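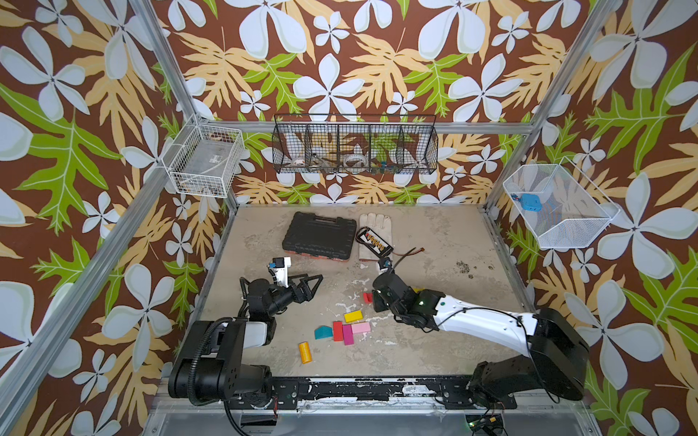 Subject: Re: [utell-home] Wire baskets on a papered wall

Hello Meinir, hello all,

On Sunday evening Meinir Bevan wrote:
> I want to hang a long basket above my work table,
> but the wall has paper with big flowers on it and I
> am afraid to spoil it. Does a basket with dividers
> help, or do the small things still get mixed?
> Also, how high did you put yours?

The dividers help me very much. In a basket with four parts I keep tape at the left end and the smallest things at the right end, so my hand learns where to go. Before, I had one open basket from Kemeys and I was always searching in it.

For the paper, I made a small cut in the shape of a cross with a sharp knife, folded back the corners and drilled there. When you take the screw out one day, you can glue the corners down again. Please try first in a place behind the table.

Mine hangs 50 cm above the table top. A toolbox with a handle can stand under it and I can still open the lid — with a lower basket it was not possible.

I have one question also. Which glue do you use for old paper?

With kind regards from Pellen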